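3.2 Where people sat, and for how long

I came to Tadberg expecting to write about food, and I ended up writing about lunch breaks, so bear with me while I change course. My first set of diaries (30 people, all working at the Oravec offices) asked what they ate and when.
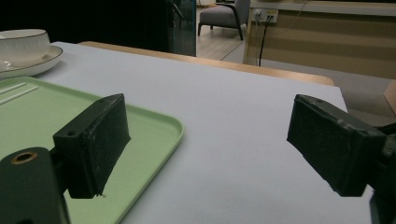 Figure 4. A green tray and a white bowl on its saucer, on a pale tabletop.

What I hadn't asked was who they ate with, and that was the bit everyone wanted to tell me about! Page after page had notes squeezed into the margins – who had saved a seat, who had gone back to their desk early, who was cross about it. So I rewrote the diary in September and sent it out again, this time to Pokport as well, and got 223 people to fill it in for me.

Between them they logged 1,025 lunches. I sorted these into eaten alone, eaten with the same people as the day before, and eaten with someone new. Kallio's study of the Ronen canteens used a longer list, and I did try it, but my diary keepers kept ticking two boxes at once and I gave up.

The pattern I keep coming back to is how little the menu mattered. People who grumbled about the soup still went down at noon if their friends were going. People who liked the soup stayed upstairs if they weren't. I should say that I only have their word for how long they stayed, and I suspect a fair few rounded down in case their manager saw the diary (I promised nobody would, but still). I come back to the timings in 3.4, where the till records help a bit.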